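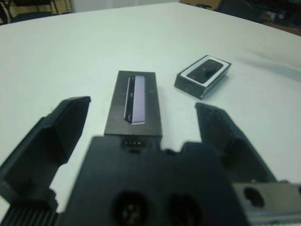 A white tabletop with two black boxes on it.

Cleaning and Keeping White Work Surfaces

Updated 4/28/26

White tops show every mark, which makes them good for sorting small parts and hard to keep looking clean. The notes below cover laminate, painted wood and melamine tops in kitchens, laundry rooms and home workshops. Stone and solid wood with an oil finish need other methods.

Find out what the top is made of
Look at the underside or at a screw hole. Laminate shows a thin hard layer over brown board. Melamine looks much the same but the layer is thinner and chips at the corners. Painted wood shows brush or roller texture under a low lamp. Test any cleaner on a patch near the back edge and leave it for 5 minutes before you wipe it off.

Routine cleaning
Mix one teaspoon of dish soap into a quart of warm water. Wring the cloth until it no longer drips. Wipe in one direction, rinse the cloth, wipe again with plain water, then dry. Most of the gray haze on white tops is dried soap. If the haze is already there, two passes with plain warm water will usually lift it.

Do not let water stand along a seam. The board under the seam swells and does not go back down.

Marks, by type
Pencil: white vinyl eraser, light pressure.
Ballpoint: rubbing alcohol on a cotton pad, 2 short passes, then water. Not on painted wood.
Permanent marker: same as ballpoint, but change the pad each time it picks up color.
Coffee and tea: baking soda and water mixed to a paste, left 10 minutes, wiped off without scrubbing.
Rubber feet: the yellow or brown ring is often a stain in the surface itself and may not come out. Put felt or cork under anything that stays in one place.
Black scuffs from metal: a damp melamine sponge. It is a fine abrasive and will dull a gloss finish, so keep it to the mark.
Glue: let PVA glue harden, then lift it with a plastic scraper. Cyanoacrylate can be softened with acetone on laminate only.

Cleaners to keep off
Scouring powder, steel wool, oven cleaner, drain products and undiluted bleach. Never mix bleach with vinegar or ammonia. Furniture polish with silicone leaves a film that paint and glue will not stick to - a problem later if the top has to be repaired.

Chips and scratches
Small chips in laminate can be filled with color-matched seam filler. Whites differ more than expected, and a tube sold as plain white may dry blue or cream next to the top. The Grostwood chart lists its whites by number; 1,015 is a warm white and 1,051 a cool one. Put a dab of each on a scrap of clear tape, let it dry, and lay the tape on the surface in daylight.

Clean the chip with alcohol. Press the filler in with a plastic knife, slightly proud of the surface. Wipe the edges with the solvent named on the tube. Leave overnight. Deep chips need a second coat.

Painted tops: sand the spot with 220 grit, prime, and apply two thin coats of enamel. Enamel feels dry within hours but marks easily for the first couple of weeks. Repairs made in an unheated garage in February take longer still, and the paint label will give a minimum temperature.

Yellowing
Sunlight and heat both cause it. On paint, recoating is the only fix. On laminate, check first that the color is not old wax or cooking grease, which comes off with a degreaser at the weakest mix on the label.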